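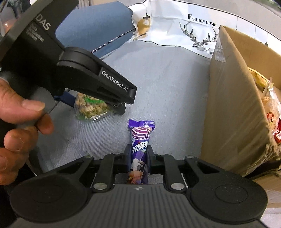 Week 4 handout: Costing a hand-held gripper kit

Last week we argued over whether you need a whole robot arm to start collecting grasping data. You don't, and the budgets you're building for the Sinbridge exercise should show that. A pair of hand-held grippers, a person and a box of groceries will keep a small team busy for months.

So let's talk money! Your working figure is $3306 for the lot, and that has to cover everything up to the end of September. I've had a peek at a few early drafts and nearly all of them blow the whole amount on the grippers, then go quiet about the rest.

Things I'd like to see as their own lines:

Spare clamping pads. The Olari quote lists these at $69 a set. Put in 4 sets, more if your tasks involve anything slippery or sharp-edged.

Storage. Recordings pile up quicker than you'd think (I once filled a drive before lunch and had to go begging down the hall). Price two copies of everything.

Props. Snack packets, boxes, bits of fabric. Cheap, but they get crushed and have to be replaced, so give them a monthly amount. Hirier's starter bundle is $97 and I'd skip it – the supermarket does the same job.

Operator time. Yes, even if it's you.

Freight and tax. Ng quotes without either, Olari includes both, so don't compare the two totals until you've fixed that up.

On buying one gripper or two: plenty of packing jobs want two hands, and adding the second one later usually means paying shipping again. I'd go for the pair and trim somewhere else, but make your own case and I'll read it with an open mind.

Spreadsheets are due December 13, 2018. One page of notes with it, please, and keep your supplier quotes in case I ask for them.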